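The shop that lets you wait

In Vilcombe, where I moved in March, there is a repair shop on Melnyk Street. It has two chairs for customers, and the chairs are the reason I write this.

When my radio stopped working, I asked the big store in Brutville for help. They offered me a number to call and a discount on a new radio. The discount was polite, but it was also an answer: please do not bring us old things. In the small shop the man opened the radio in front of me and let me sit. I paid 6 dollars for a part and a little more for his time.

I think we lost something when repair went behind a door. If we do not see the work, we cannot value it, and then any price looks too high. My mother could change a plug and sew a zipper because she had watched other people do it – she never took a course.
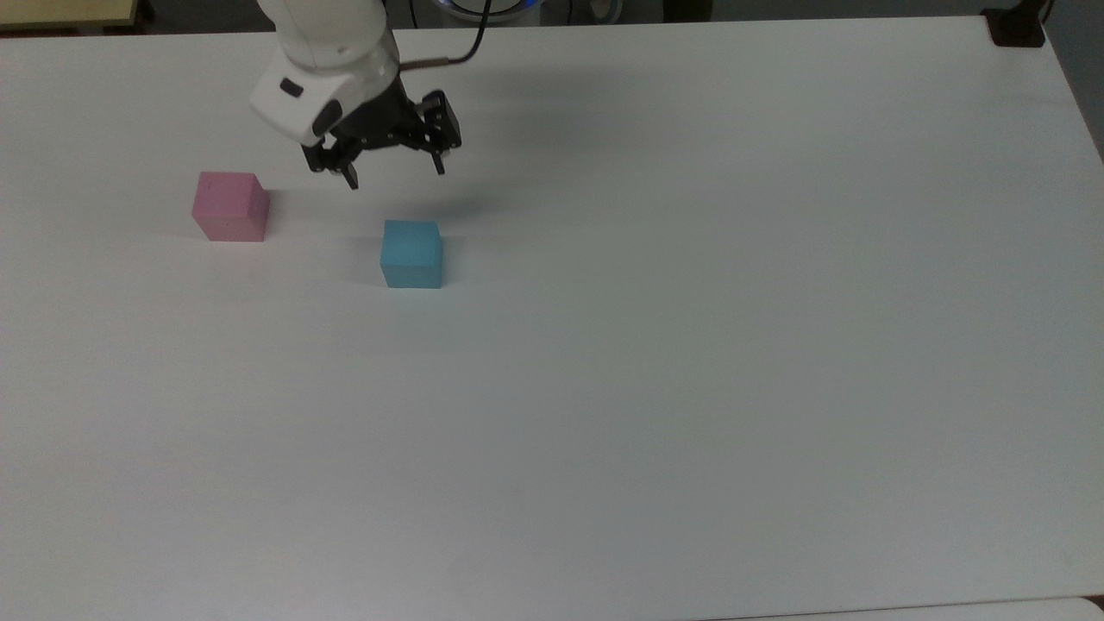

What a town can do

I do not ask for a law against new things. I also buy new things. But a town can keep the rent low for a few small workshops, as it does already for the library café. The old Stornura building has stood closed for years, and it has large windows on the street side. Put the workbenches near these windows. Children will stop and look in on the way from school, and some of them will want to come inside and ask.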